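News > Drinks > Brewery Notes

Trulmont finally pours its own cider

If you've been reading these notes for a while you'll know how long I've been going on about Trulmont and its orchard. Well, the cider is out! Nuria Negussie opened the first keg on 18 Jun 2022 and I was in the queue with my glass before the tap had stopped spitting.

It's called Vornasero, it's made from apples picked last September, and it is bone dry. Proper mouth-puckering stuff, with a bit of smoke at the back and a lovely long finish (my other half got pear, I got orange peel, we argued all the way to the bus). Nuria made 2,178 litres of it, and 400 of those are staying in the barrel until the autumn to see what the oak does.

There's a sweeter one too, Clurel, softer and a touch cloudy, and I can see it going down very well with a pork pie. Both are on at the taproom now, by the half or the pint, and you can take bottles home. The bottle run of the dry one is only 200, so don't hang about.
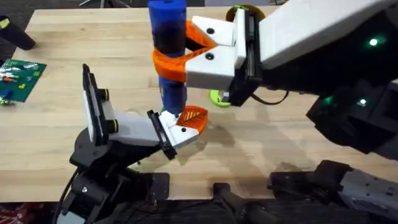 Photo: Oona Kemppainen

Food is from the Shiferaw van in the yard, same as for the beer launches, and the lentil wraps are still the best thing to eat standing up in this town. Dogs are welcome outside. The stout is back on as well, if apples aren't your thing.

Comments (3)

Maltface: Had the Clurel last night. Could have stayed for another four.

Jen P: Is the dry one vegan? Couldn't see it on the board.

Oldhopper: Bottle no. 164 is in my fridge and it's going nowhere till Christmas.

Recent items
Four pale ales for the garden
Bottle swap: what to bring
Why I've come round to mild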